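買い物リスト

買い物リスト(かいものリスト、英: shopping list)は、購入する予定の品物を書き出した一覧である。買い物メモ、買い物メモ帳、お使いメモなどとも呼ばれる。家庭で食料品や日用品を買う際に用いられるものを指すことが多いが、業務用の仕入れ控えや、行事の準備のために作られる品目表を含めることもある。紙片に手書きしたもののほか、冷蔵庫の扉に貼った用紙や小型の黒板、携帯端末のアプリケーションなど、媒体は多岐にわたる。

概要

買い物リストの基本的な役割は、必要な品物を買い忘れないようにすることにある。人が一度に意識に留めておける項目の数には限りがあり、品物が増えるほど、何かを忘れたり、別の品物と取り違えたりしやすくなる。書き出しておけば、店内で思い出す手間が省け、買い終えた品物に印を付けることで進み具合も確認できる。

二次的な役割として、支出の管理、献立の計画、家庭内の連絡がある。予算の限られた家庭では、リストに載せた品物以外は買わないと決めておくことで出費を抑えようとすることがある。献立を先に決める家庭では、料理ごとの材料を書き出し、家にあるものを消していった残りが買い物リストになる。複数の人が同居する家では、使い切った人がその場で品名を書き足し、買い物に行く人がそれを持って出るという使い方が広く見られる。

買い物リストは、用が済めば捨てられる文書である。レシートのように金銭の授受を証明するものでもなく、日記のように保存を前提としたものでもない。このため、過去の買い物リストがまとまって残ることは少なく、残っている場合も、帳簿の間に挟まれていた、本のしおりに使われていたなど、偶然によることが多い。

名称

日本語の「買い物リスト」は、和語の「買い物」と英語由来の「リスト」を組み合わせた語である。「買い物メモ」もほぼ同じ意味で使われるが、リストが品目を並べた一覧という形式に重点を置くのに対し、メモは書き留める行為やその紙片を指す傾向がある。子どもに持たせるものは「お使いメモ」と呼ばれることがあり、この場合は品名に加えて、店の名前、持たせる金額、釣り銭についての注意などが書かれる。

英語では shopping list のほか、食料品に限った grocery list という語がある。shopping list には転じて、要求や希望を並べ立てたものという比喩的な用法があり、交渉の場で相手側が出してきた要望の束を指すときなどに使われる。日本語の「買い物リスト」にも、企業が買収先の候補を並べたものを指すような比喩的用法がみられるが、日常語としての使用は限られる。

歴史

品物の名と数量を書き並べる行為は、文字の使用の初期から行われてきた。粘土板や木簡、パピルスなどに残る記録には、穀物、油、布、家畜などの品目と数量を列挙したものが多い。ただし、それらの多くは納入や配給の記録であり、これから買うものを書いた今日の意味での買い物リストと同一視できるものは一部にとどまる。文面だけでは、手に入れたものの記録か、手に入れるべきものの指示かを判別できない場合もある。

家政を使用人に任せる屋敷では、買い出しの指示を書面で渡すことが行われた。主人や家政の責任者が品目を書き、使用人が市場で調達し、戻ってから支払った額を書き加えるという形をとると、一枚の紙が指示書と会計報告を兼ねることになる。字の読めない者に渡す場合には、品物の絵や、数量を示す線が添えられることもあった。

対面販売の時代には、客が店員に品名を告げ、店員が棚や樽から品物を取り出して量り売りした。この方式では、客の持参したリストをそのまま店員に渡し、品物が揃えられるのを待つことができた。また、御用聞きが家々を回って注文を取る地域では、注文を書き取るのは客ではなく商人の側であり、帳面に書かれた内容が実質的に買い物リストの役割を果たした。

セルフサービス方式の店舗が普及すると、客は自分で売り場を歩き、棚から品物を取るようになった。リストは店員に渡すものから、客自身が手に持って参照するものへと変わった。売り場に並ぶ品物を直接目にすることで予定外の購入が起こりやすくなり、家計の手引きや婦人向けの雑誌では、事前にリストを作ることが節約の方法として紹介されるようになった。

家庭用冷蔵庫の普及も、買い物リストのあり方に影響を与えた。生鮮食品を毎日買う必要が薄れ、一度の買い物でまとめて購入する家庭が増えると、必要な品目の数も増え、記憶に頼ることが難しくなった。冷蔵庫の扉は家族の目に触れやすく、磁石で紙を留められることから、リストの置き場所として定着した。

携帯電話の普及後は、端末のメモ機能に品名を打ち込む、家にいる家族が出先の家族に品名を送信する、といった使い方が一般化した。その後、買い物専用のアプリケーションが多数作られ、複数の端末で一つのリストを共有することも容易になった。

形式

手書きのリスト

もっとも単純な形式は、紙に品名を縦または横に並べたものである。用紙には、メモ用紙のほか、広告の裏、使用済みの封筒、カレンダーの余白など、手近な紙が使われる。書き方は書き手自身が読めれば足りるため、略語、当て字、自分だけに通じる呼び名が多く見られる。「牛」とだけ書かれたものが牛乳を指すのか牛肉を指すのかは、書いた本人でなければ分からないことがある。

数量の書き方にも差がある。毎回同じ量を買う品物には数量が付かず、普段と異なる量を買うときだけ数字が添えられるという例が多い。銘柄についても同様で、いつもの品であれば品目名だけが書かれ、家族から特定の商品を頼まれた場合に銘柄や包装の色が書き加えられる。

印刷済みのリスト

あらかじめ品目が印刷された用紙に印を付けていく形式もある。品目は野菜、果物、肉、魚、乳製品、調味料、日用品などの区分ごとに並び、末尾に自由に書き込める空欄が設けられるのが普通である。書く手間が少なく、一覧を眺めることで必要な品物を思い出しやすいという利点がある一方、家庭ごとに買う品物が異なるため、使わない欄が多く残るという欠点もある。

常設の書き込み面

台所に小型の黒板やホワイトボードを掛け、品物が切れるたびに書き足していく方式がある。書き込み面そのものは持ち出せないので、買い物に出る前に紙に写すか、端末で撮影する。消し忘れた品名が残り、同じ品物を重ねて買う原因になることもある。

電子的なリスト

アプリケーションによるリストでは、品目の追加、並べ替え、削除が容易で、過去に買った品物を候補として呼び出せるものが多い。家族間で共有した場合、ある人が店で印を付けると他の人の画面にも反映されるため、二人で手分けして売り場を回ることもできる。一方、画面を点灯させる手間、電池切れ、店内での通信状況などが難点として挙げられる。片手で買い物かごを持ちながらの操作を嫌い、紙に戻る利用者もいる。

配列

リストの品目をどのような順に並べるかは、使い勝手に関わる。主な配列には次のようなものがある。

思いついた順。もっとも手間がかからないが、店内で売り場を行き来することになりやすい。

売り場の順。通い慣れた店であれば、入口から会計までの通路に沿って品目を並べることができる。歩く距離が短くなり、冷凍食品を最後に取るといった調整もしやすい。店の改装や別の店での買い物には対応できない。

献立の順。料理ごとに材料をまとめて書く。材料の抜けに気付きやすく、ある材料が手に入らなかったときに、どの料理に影響するかが分かる。複数の料理で使う材料が重複して書かれることがある。

優先度の順。必ず買うものを上に、安ければ買うものを下に書く。予算が決まっている場合に用いられる。

店ごと。青果店、精肉店、薬局など、複数の店を回る場合に、店の名前を見出しにして品目を分ける。

実際のリストでは、これらが混在することが多い。前半は献立に従って整然と書かれ、余白に後から思い出した日用品が書き足されるといった例は珍しくない。 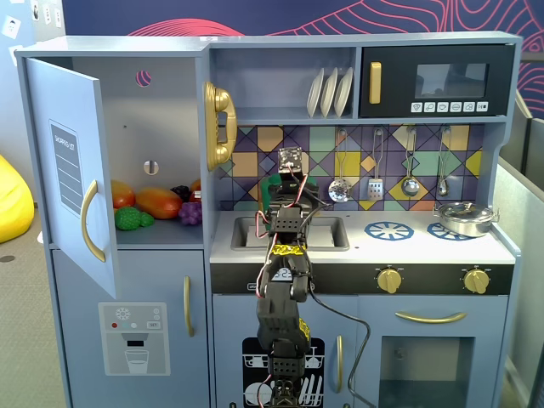

買い物リストは、店に行く直前にまとめて書くのと、日ごろから少しずつ書き足すのとでは、どちらがよいのか。

品物の種類によって向き不向きがある。洗剤や調味料のように不規則な間隔でなくなるものは、切れた時点で書き足すほうが漏れにくい。生鮮食品は在庫や献立によって必要量が変わるため、出かける前に冷蔵庫の中を確かめてから書くほうが無駄が出にくい。両者を併用し、日用品の欄だけを常に書き込める状態にしておく家庭も多い。

記憶との関係

買い物リストは、記憶の負担を外部に移す道具の身近な例として、心理学の入門書などで取り上げられる。品名を書き出すと、その内容を頭の中で繰り返し唱える必要がなくなり、注意を品物の選択や価格の比較に向けることができる。

一方で、書く行為そのものが記憶を助けるとも言われる。リストを家に置き忘れて店に着いた人が、書いた品目の大半を思い出せるという経験は広く知られている。この場合に思い出しやすいのは、先頭に書いたもの、最後に書いたもの、書くときに迷ったものなどである。中ほどに並ぶありふれた品目は抜け落ちやすい。

リストを使わずに品目を覚える方法としては、品名の頭文字をつなげて語呂を作るもの、家の中の場所に品物を一つずつ置いていく様子を思い浮かべるもの、作る料理の手順をたどるものなどがある。品目が少ないうちは、合計の点数だけを覚えておき、かごの中の品数と照らし合わせるという簡便な方法も用いられる。

記憶の働きを調べる課題の中にも、買い物リストの形をとるものがある。品名を読み上げ、しばらく間を置いてから思い出してもらう形式で、日常の場面に近く、受ける側が課題の意味を理解しやすいとされる。

購買行動との関係

リストに載っていない品物を店内で買うことは、計画外購買と呼ばれる。計画外購買には、見て初めて必要だったことを思い出す場合、値引きを見て買うことにする場合、とくに理由なく手に取る場合などが含まれ、すべてが無駄な支出にあたるわけではない。リストを持つ客は持たない客に比べて計画外購買が少ないと一般に考えられているが、リストを作る人はもともと計画的に買い物をする傾向があるため、リスト自体の効果を切り離して調べることは難しい。

リストの粒度も影響する。「夕食のおかず」「果物」のように大まかに書かれた項目は、店頭での選択の余地を残す。旬の品や安い品を選べる点では合理的だが、選ぶのに時間がかかり、予定より多く買うことにもつながる。反対に、銘柄や量まで指定した項目は迷いが少ない代わりに、品切れの際に代わりを決めにくい。

空腹時の買い物では購入点数が増えるという経験則があり、リストの使用とあわせて、食後に買い物に行くことが家計の手引きで勧められる。

食品廃棄との関係

家庭から出る食品廃棄の原因には、買いすぎ、重複購入、保存中の見落としなどがある。このうち重複購入は、家にあることを忘れて同じ品物を買うことで起こるため、リストを作る際の在庫確認によって減らすことができる。棚や冷蔵庫の中を見ながらリストを書く方法、買い物の前に庫内を撮影しておく方法などが、自治体や消費者団体の啓発資料でよく紹介される。

ただし、リストを作れば必ず廃棄が減るわけではない。まとめ買いを前提とした長いリストは、予定の変更によって使われない食材を生むことがある。献立を細かく決めすぎず、数日のうち一日は残り物で済ませる日として空けておくという工夫も行われている。

収集と研究

店の床や駐車場、買い物かごの底などに残された他人の買い物リストを拾い集める趣味がある。収集の対象となるのは、筆跡、綴りの誤り、品目の取り合わせ、余白の落書きや伝言などである。拾得物を扱うため、氏名、電話番号、薬の名前など、個人に関わる記載を公開しないことが収集者の間で慣行となっている。

セルビア出身の収集家テオドラ・ネデリコヴィッチ(Teodora Nedeljković)は、センドソープ(Cendthorpe)の町で拾い集めた買い物リスト933枚を分類し、郷土資料として公開した。分類は用紙の種類と配列の方式によるもので、封筒の裏に書かれたものが独立した区分とされている。ネデリコヴィッチは収集にあたり、拾った場所と天候を裏面に鉛筆で記した。雨の日に拾われたものは文字がにじみ、判読できない品目が残るが、目録では推測による補いを行わず、読めない箇所をそのまま空欄としている。

生活文化を研究するティボル・コズマ(Tibor Kozma)は、このうち70枚を取り上げ、品名の略し方を調べた。コズマによれば、略語は購入頻度の高い品目に集中し、まれにしか買わない品目は省略せずに書かれる傾向がある。また、同じ筆跡とみられるリストの間でも略し方は一定せず、用紙の余白の広さに左右される。コズマは、略語を書き手の習慣としてだけ扱うと、紙の大きさという単純な要因を見落とすと述べている。この収集品を用いた展示は2022年4月18日に同町で始まり、来場者が自分のリストを置いていくための箱が設けられた。

歴史研究においても、買い物リストは食生活や物価、言葉遣いを知る手がかりとなる。帳簿や料理書が書き手によって整えられた記録であるのに対し、買い物リストには他人に読まれることを想定しない書き方が残る。その反面、日付や書き手の名を欠くことが多く、いつ、どのような家で書かれたものかを確かめるには、紙質や裏面の印刷など、本文以外の情報に頼らなければならない。また、書かれた品物が本当に購入されたかどうかはリストからは分からない。

商品

買い物リスト用の文具には、細長い縦型のメモ帳、裏面に磁石の付いたもの、切り取り線で品目ごとに分けられるもの、鉛筆を差す輪の付いたものなどがある。縦型の用紙は、一行に一品を書く習慣に合わせたもので、片手に収まりやすい。

文具会社のメリックス(Merix)が発売した縦型のメモ帳は、一枚を4つの欄に分け、欄ごとに店を割り当てる形式をとる。ロールベルク(Rollberg)の製品は、書き込み面を布張りの台紙に挟むもので、立ったまま書けることを特徴とした。いずれも台所用品の売り場に置かれることが多く、文具売り場での扱いは少ない。

クルティエ(Cloutier)は、家計簿と買い物リストを一体にした綴じ込み式の冊子を出した。左の頁に予定の品目、右の頁に支払った額を書き、4週ごとに集計する構成であった。後の版では、切り離して店に持っていけるよう、左の頁にミシン目が入れられた。

子どもと買い物リスト

子どもが文字や数に親しむ機会として、買い物リストが使われることがある。幼い子どもの場合は、品物の絵を描いた札や、広告から切り抜いた写真を貼ったものが用いられる。文字を覚え始めると、大人が口にした品名を子どもが書き取る、店で読み上げ役を務めるといった関わり方ができる。

ままごとや店屋ごっこの中でも、リストを書いて渡すやりとりがしばしば見られる。まだ字の書けない子どもが波線や丸を並べて一覧に見立てることがあり、文字の読み書きに先立って、書かれたものが何かを伝えるという働きを理解していることの表れとして、保育の分野で注目される。玩具の台所には、買い物リストをかたどった部分を備えるものもある。

学校教育では、家庭科で献立と予算に基づいて材料の一覧を作る学習や、算数で合計金額を見積もる学習に取り入れられる。語学の教材でも、食品名と数量の表現を学ぶ題材として定番であり、単位の使い分けや数えられる名詞と数えられない名詞の区別を示すのに用いられる。

お使いを頼む際のリストには、大人が自分用に書くものとは異なる配慮が必要となる。略語を避ける、一行に一品だけを書く、品切れの場合にどうするかを書いておく、といったことである。店員に見せることを想定して、丁寧な字で書かれることも多い。

支援の道具として

視力の低下した人のためには、太い筆記具で大きく書いたもの、点字を打った札を組み合わせるもの、音声で読み上げるものなどがある。手指の動かしにくい人には、品名を書いた札を抜き差しする方式が使われる。

物忘れの増えた高齢者の場合、リストを作っても持って出ることを忘れる、見ることを忘れるといった問題が生じる。財布に入れる、買い物袋の持ち手に結ぶ、玄関の扉に掛けるなど、必ず手に触れる場所に置く工夫がとられる。買い終えた品目を消す習慣は、同じ品物を何度もかごに入れることを防ぐ。

買い物を代行してもらう場合、リストは依頼者と代行者の間の取り決めとなる。銘柄、量、価格の上限、代替品の可否などを書いておかないと、受け渡しの際に行き違いが起こりやすい。受け取りの際にリストと品物とレシートを突き合わせ、依頼者が確認の印を付ける方式もある。

類似のもの

やることリストは、品物ではなく行動を列挙したものである。買い物リストは、やることリストの一項目である「買い物」を細分したものとみることもできる。

欲しいものリストは、将来手に入れたい品物を並べたもので、購入の時期や意思が確定していない点で異なる。誕生日や結婚の贈り物の参考として他人に公開されることがある。

在庫表は、現在あるものとその量を記録する。定位置の品物について望ましい量を決めておき、在庫表との差を取れば買い物リストが得られるため、飲食店や施設の厨房では両者が一つの書式にまとめられている。

持ち物リストは、旅行や行事に携行する品物の一覧で、家にあるものを含む。足りないものを抜き出すと、それが出発前の買い物リストになる。

関連項目

家計簿
献立
在庫管理
備忘録
計画外購買
ごっこ遊び
メモ帳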